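October 2024

Up at 4 to get the Golob load ready. It was 26 pallets of machine parts going from Tillow to the coast, and the paperwork had the weight wrong on two of them. I called the office and got Vlasta Omerović, who fixed it while I was still on the line. We left the yard 40 minutes behind.

The road was clear as far as Odside. After that they had it down to one lane for the bridge work, same as in August, and I sat there long enough to finish my sandwich and fill in the log. A Sikell truck ahead of me had its flashers on the whole time. I thought he was broken down but he moved when the rest of us did.

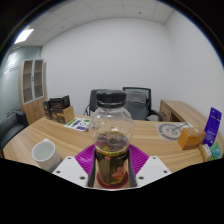 The bottle with the black cap.

Got to the terminal after lunch. They gave me door 43, at the far end, and the dock plate there sticks, so the forklift man had to kick it down. He was quick once he got going. One pallet had shifted and the wrap was torn on a corner, but the boxes were fine and he signed for all of it with no notes. I took a picture of the corner anyway.

No return load until tomorrow. Dispatch said they might have up to 2 tons of paper goods coming out of Odside, or I might run back empty. I asked them to call before six so I can plan around the bridge. If it's the paper I will need the short straps, and I think those are still in the other trailer.

Ate at the place by the scales. Soup and bread. My left knee is sore from the clutch. Need to get the wiper on the driver's side changed, and call home about the water heater.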